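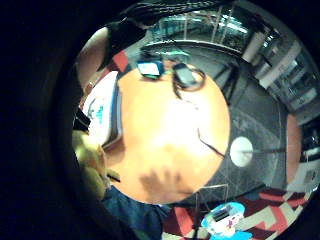 The round orange table, mid-afternoon, cords and all.

I love this table so much! It came from a garage sale over in Lockyer, 25 dollars, and I had to talk Yeison Benavides into helping me get it up the stairs (he's forgiven me, mostly). It's that warm orange colour that makes a grey April day feel like somebody left a lamp on. There's a bit of a gloss to the top, so when the light hits the middle it goes nearly white and you have to shuffle your mug over to stop squinting.

It was supposed to be for eating at. Ha! It's where every gadget in the place ends up instead. Something with a screen glowing away, something dark and flat beside it, a cable looped around that, and then another wire wandering off over the side and down to the floor. I bought a little cord box from Gosuritz last winter to sort all this out and it's still in the cupboard, full of elastics and dead pens.

My favourite neighbour at the table is the fuzzy yellow fellow down on the left. Rosaura Restrepo wants to call him Druvon, after a wizard in a story she's writing (1665 words so far and the wizard hasn't left his house yet). I say he looks more like a Gary. We're taking votes.

Next up I want to give the top a proper polish, and I'm hoping to find a runner in teal, maybe with a small print. Orange and teal together — yes please! If you've got a good trick for getting old mug rings out of a glossy finish, leave it in the comments. I've tried toothpaste. Don't try toothpaste.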